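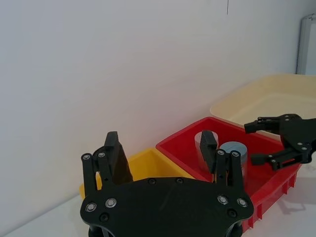 Three Bins on the Table: Sorting at Grelamdale

By Bronwyn Brunton

Oct 6, 2023

The single gray can by the back door is gone, and people have been asking what goes where now. The short answer is that we sort at the table. There are three bins, yellow, red and cream, and everything that used to be tossed in the can goes into one of those first.

The change came out of our last haul to Fleltau, the outfit that takes our recycling. They sent back a full load in August with a note saying it was too mixed to process. There was food wrap stuck to paper, cups with liquid still in them, and a length of hose tangled through all of it. We paid the $70 return fee and then paid again to have the same load taken as trash. The fee will be $100 if it happens a second time, so I would like everyone to read this through once, even if you already sort at home.

Red bin: hard plastic

Cups, tubs, lids, and clear boxes from the deli go in red. The test is whether it keeps its shape when you set it down. Empty it before it goes in. A quick rinse at the sink is enough and you do not need soap. Stand cups upright if you can, so a last bit of water stays in the cup and doesn't run across the bottom of the bin.

Fleltau takes clear plastic and colored plastic together, so there is no need to split them. They do not take foam. Foam cups go in the trash, and I would ask that we stop buying them for meetings.

Yellow bin: soft, long or odd

Yellow is for anything that bends, crumples, rolls up or otherwise does not fit the other two. Sleeves, wrap, tubing, padded mailers, and that stretchy film that comes around pallets all go here. So does anything you are not sure of. I go through the yellow bin myself at the end of the day and decide what can be saved.

Long things can stick up over the rim. Please don't fold them in half or jam them down to make them fit. A tube that has been bent double usually can't be reused, and several of the ones we get are worth keeping for the workroom. Clolero, the upholstery shop on the corner, has also asked for first pick of any clean padding, and I have been setting it aside for them.

Cream bin: paper and card

Paper, envelopes, flattened cartons, paper towel tubes, and office printouts. It has to be dry. Paper that has touched food goes in the trash, including pizza boxes with grease on the bottom. You can tear the clean lid off a pizza box and put that in cream.

Windows in envelopes are fine. Staples are fine too. Take out binder clips, which we can use again – there is a jar for them next to the copier.

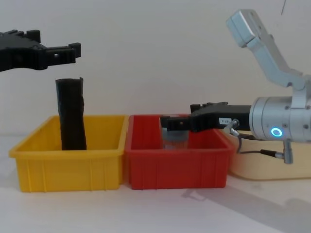

Yellow, red and cream, from left to right. A clear cup has gone in the red bin, and something tall and black is standing in the yellow one.

Why the bins are small

A few people have said the bins are too shallow and will fill up too fast. That was on purpose. The old can was deep enough that things got buried, and by the time anyone noticed a mistake it was under a week of other stuff. With a low bin you can see what is in it from where you stand, and if a cup has landed in the wrong color it takes a second to move it over.

They also lift easily. When one is full, carry it out to the matching cart in the side yard, tip it, and bring it back. You don't have to wait for someone else to do it, and you don't have to empty all three when only one needs it. Please put them back in the same order. People who have been here a while are already reaching without looking, and they will get it wrong if the colors move.

The ribs on the sides collect dust and the odd drip. I wipe the bins down when I empty yellow. If something sticky spills in one, take it to the sink right then and let it dry upside down before it goes back.

What stays off the table

Batteries do not go in any of the three. There is a metal tin for them on the shelf above the mop sink, and I take that to the county drop-off when it fills up. The same goes for light bulbs, which should stay in their sleeves and go in the box under the shelf. Broken glass should be wrapped in newspaper, taped and carried straight to the trash outside.

Food scraps have their own pail in the kitchen with a lid that closes. It was moved to the left of the sink last month and that is where it is staying.

Clothes and shoes can be left with me. Fagundes collects usable clothing twice a year and will take anything clean, buttons missing or not. They don't want pillows.

How it has gone so far

We tried this with 5 households and the front office before rolling it out to everyone, and the carts from that stretch were picked up with no note attached. The most common mistake was paper cups in the red bin. They look like they belong with the other cups, but they have a paper body with a thin lining, and Fleltau won't take them as either one. Paper cups are trash. The second most common was wet paper towels in cream. Those are trash as well.

Bottle caps caused some argument. I called Fleltau to ask, and they want caps screwed back on the bottle. Loose caps drop through their screens and get lost. If you have a cap with no bottle, put it in yellow and I will deal with it.

I have had requests for labels. My own feeling is that labels on the bins themselves will peel off with all the wiping, so I am going to put a single printed card on the wall behind the table, at eye level, with the three colors and a short list under each. If you have something you never know where to put, write it down and leave it in my mailbox before I print the card. So far I have questions on coffee pods, blister packs from pills, and the net bags that onions come in. Onion bags are yellow. I am still finding out the other two, so hold on to them for now if you have room.

The carts go to the curb by 7 in the morning on pickup days. The side gate sticks when it has rained – lift it a little as you push and it will open.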